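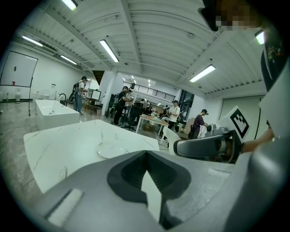
## Zwischenbericht Dezember: Vorführdaten mit Handgreifern, Teilprojekt Taster

Empfänger: Clyde Marchetti, Programmleitung
Verfasst von: Abhishek Nishad, Datenaufnahme

### 1. Stand in Kürze

Die Aufnahmen für die erste Aufgabengruppe sind abgeschlossen. Für die zweite Gruppe liegt etwa die Hälfte der geplanten Durchgänge vor. Der Umzug in die Ausstellungshalle hat uns mehr Zeit gekostet als vorgesehen, die Aufnahmen selbst laufen inzwischen stabil. Das Budget ist eingehalten, eine Verschiebung zwischen den Posten beantragen wir unter Punkt 6.

### 2. Was aufgenommen wird

Im Teilprojekt Taster werden Handgriffe an kleinen Gefäßen von Menschen vorgeführt und anschließend als Trainingsdaten für den zweiarmigen Aufbau Negi verwendet. Vorgeführt wird mit zwei Handgreifern, je einem pro Hand. Die Lage der Greifer wird über die aufgesetzten Marker bestimmt.

Die Aufgabengruppe A umfasst das Greifen, Verschieben und Absetzen durchsichtiger Schalen. Gruppe B nimmt das Öffnen und Schließen kleiner Dosen hinzu, bei dem eine Hand hält und die andere arbeitet. Durchsichtige Gefäße waren im Antrag ausdrücklich genannt, weil die bisherigen Modelle von Trellex hier am häufigsten danebengreifen. Auf dem marmorierten Tisch ist der Kontrast noch geringer als auf den Laborplatten. Wir haben das so gelassen, da die späteren Einsatzorte ähnliche Oberflächen haben.

### 3. Umfang und Qualität

Für Gruppe A waren 400 verwertbare Durchgänge vereinbart. Diese Zahl ist erreicht. Als verwertbar gilt ein Durchgang, wenn

- beide Greifer über die gesamte Dauer verfolgt werden konnten,
- das Gefäß am Ende innerhalb der Zielfläche steht,
- die Aufzeichnungen aller Kameras zeitlich zusammenpassen.

Der Ausschuss lag in der ersten Woche bei rund 13 Prozent und ist danach gesunken. Hauptursache waren verdeckte Marker. Wer sich beim Arbeiten weit über den Tisch beugt, verdeckt mit Kopf oder Unterarm leicht die Sicht der seitlichen Kamera. Die Vorführenden stehen jetzt etwas weiter von der Tischkante entfernt und führen die Greifer flacher. Das ist ungewohnt und muss zu Beginn jeder Schicht kurz geübt werden.

Zweite Ursache waren Zeitversätze zwischen Greifer- und Kopfkamera. Sie traten nur nach längeren Pausen auf. Seit wir nach jeder Pause neu synchronisieren, kam der Fehler nicht mehr vor. Eine dauerhafte Lösung in der Software steht noch aus – der Eintrag dazu ist bei Josell offen.

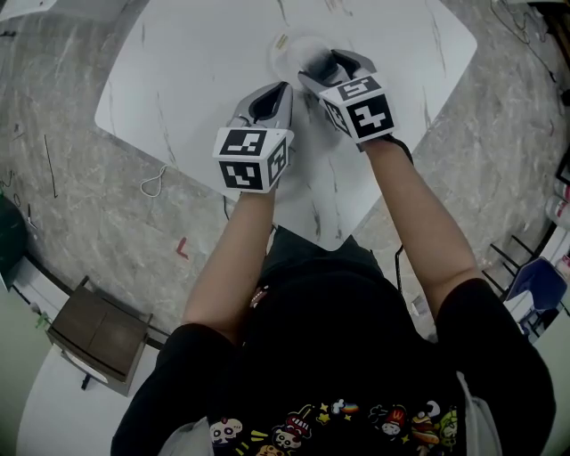
*Abb. 2: Beidhändige Vorführung am Gefäß, Ansicht von oben. Die rechte Greiferspitze liegt am Behälter an.*

### 4. Ablauf vor Ort

Aufgenommen wird in der Regel in zwei Schichten, die erste beginnt um 8:30 Uhr. Eine Person führt vor, eine zweite startet und beendet die Aufzeichnung und trägt das Ergebnis ein. Nach fünf Durchgängen wird die Startposition des Gefäßes geändert. Nach jeder Stunde wird gewechselt, da die Greifer auf Dauer in den Unterarm gehen. Diesen Punkt hatten wir in der Planung unterschätzt.

Die Halle wird während der Aufnahmen weiter genutzt. Für die Daten ist das erwünscht, weil sich der Hintergrund von Durchgang zu Durchgang ändert. Für die Arbeit am Tisch bedeutet es mehr Absprachen. Am Donnerstag mussten wir am Nachmittag abbrechen, weil die Fläche neben uns für eine Begehung gebraucht wurde. Die fehlenden Durchgänge wurden am nächsten Vormittag nachgeholt.

Die Kabelführung am Boden ist weiterhin nicht zufriedenstellend. Wir haben Kabelbrücken bestellt und rechnen mit der Lieferung vor Beginn des nächsten Aufnahmeblocks. Bis dahin gilt, dass die Vorführenden ihren Platz während eines Durchgangs nicht verlassen.

### 5. Übertragung auf den Roboter

Mit den Daten der Gruppe A wurde ein erstes Modell trainiert und auf Negi erprobt. Das Anfahren der Schale gelingt zuverlässig. Beim Absetzen öffnen die Finger gelegentlich zu früh, sodass die Schale kippt. In den Vorführungen findet sich dafür eine plausible Erklärung: Mehrere Personen lassen das Gefäß knapp über der Fläche los. Für Gruppe B ist deshalb festgelegt, dass der Greifer erst nach dem Aufsetzen geöffnet wird. Ob wir einen Teil der Gruppe A nachaufnehmen, entscheiden wir nach dem zweiten Trainingslauf.

Zum Vergleich haben wir eine kleine Serie mit Fernsteuerung aufgezeichnet, bei der Negi direkt geführt wurde. Ein Durchgang dauert damit deutlich länger, und den Vorführenden fehlt das Gefühl für den Kontakt. Dafür entfällt die Umrechnung von der Hand auf den Arm. Wir schlagen vor, die Fernsteuerung nur für Korrekturen einzusetzen, also für Stellen, an denen das trainierte Modell erkennbar scheitert.

### 6. Mittel

Die Personalkosten liegen leicht unter Plan, die Sachkosten darüber. Der Mehrbedarf betrifft Ersatzfinger für die Greifer und zusätzlichen Speicher. Wir bitten um Freigabe, den nicht verbrauchten Teil des Reisepostens hierfür zu verwenden. Eine Erhöhung der Gesamtsumme ist nicht nötig.

### 7. Nächste Schritte

1. Gruppe B abschließen, einschließlich der Durchgänge mit gefüllten Behältern.
2. Zweiter Trainingslauf mit den Daten beider Gruppen.
3. Entscheidung über Nachaufnahmen in Gruppe A.
4. Übergabe der bereinigten Daten an Trellex, mit Protokoll der aussortierten Durchgänge.

Offen ist von Ihrer Seite noch die Zusage, wie lange wir die Halle nutzen können. Für Gruppe B brauchen wir sie noch mindestens 2 Wochen – bei einem früheren Auszug müssten Tisch und Kameras erneut eingemessen werden.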